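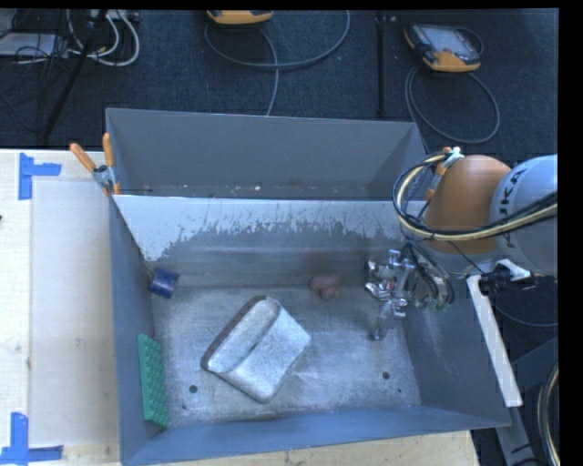
Titmont two-compartment metal bin, review after 11 months

I bought the Titmont for the workbench in July, mostly to get odds and ends off the table. It cost $23 at Vlachopoulos, and the plastic tubs next to it were half that.

The big compartment is the reason to buy it. It's deep enough that a metal container can lie in there flat with smaller stuff around it, and I can still reach into the corners. The narrow one at the back is less useful. It collects crumbs and grit, and my hand doesn't fit well when I try to wipe it out. A small brush works.

The finish is the weak point. The floor scratches and stains, and the pale coating along the top of the divider flakes off in strips. Plareck makes a similar bin with a rubber mat, and I'd look at that one if looks matter to you.

It's also heavier than it needs to be. I put felt pads under mine to save the wood.

No dents that bother me, and the divider hasn't moved. Four out of five for use, two for the finish.

Wilfredo Estrella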